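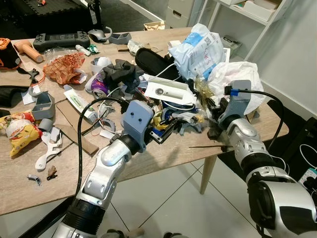 Mustesik Workshop Clear-Out: progress report to the Plukley small grants fund
Last updated: October

Short one this time, sorry, writing between two other jobs. Work is on track. Money is fine. Details below.

Where we are

Shelving is up on the back wall. 52 labeled bins bought, 35 in use so far. The rest wait untill the sorting is done, no point labeling a bin for stuff we may throw out.

The big table is the slow part. Everything got dumped there over the summer: packaging, cables, printed parts, snack wrappers, a drink can, a sandal. Rule is one pass only. Keep, recycle, trash. Printed brackets and other gray and blue pieces go to the parts bins even if we can't say what they fit. Loose cables get coiled and tied.

Game controller and anything else with electronics in it stays out of the trash pile, goes to Nandden for a check first. Plastic bags flattened and kept if clean, wrappers out. 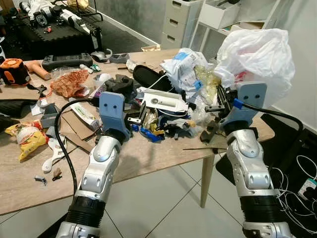
Spending

Of the 900 granted, bins and shelving took most. Remaining 40 is held for a second recycling pickup. Receipts went in with the last report. Maillard gave us the shelf brackets at cost, which helped alot.

Floor and walkways

Tile floor has to be clear enough to walk through with your arms full, that was in the original application. Boxes off the main path by end of day, every day. Mostly holding.
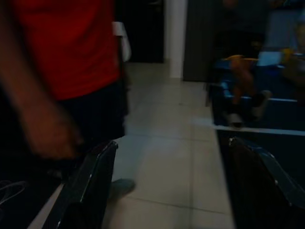 Report no. 3

Trash goes into open cardboard boxes on the floor, easier than bags, you can see what went in and pull it back out if somebody objects. Bottles should be going in a separate box. Not always happening. Will put up a sign.

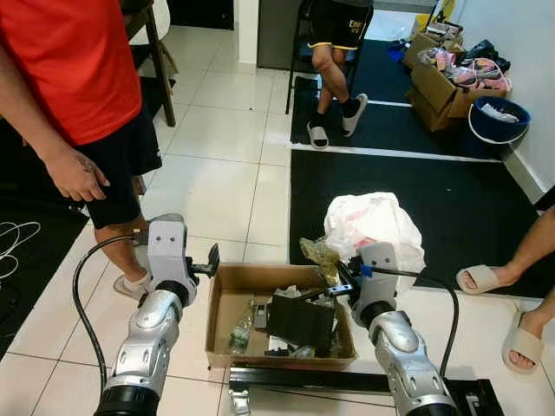

And a second box for cardboard only, flattened. Pickup wants it that way and charges extra if it's mixed.

Still to do

- finish the table
- label the remaining bins
- cable drawer, not started
- book second pickup, morning slot if we can get it
- find a home for the odd fabric bits

No change to the end date. Need nothing from you right now except an ok on moving the 40 if the pickup comes in cheaper. Would go on cable ties and tape.

Related items
Plukley fund: reporting form and notes
Mustesik report no. 2: shelving
Mustesik report no. 1: first look at the room
Nandden drop-off hours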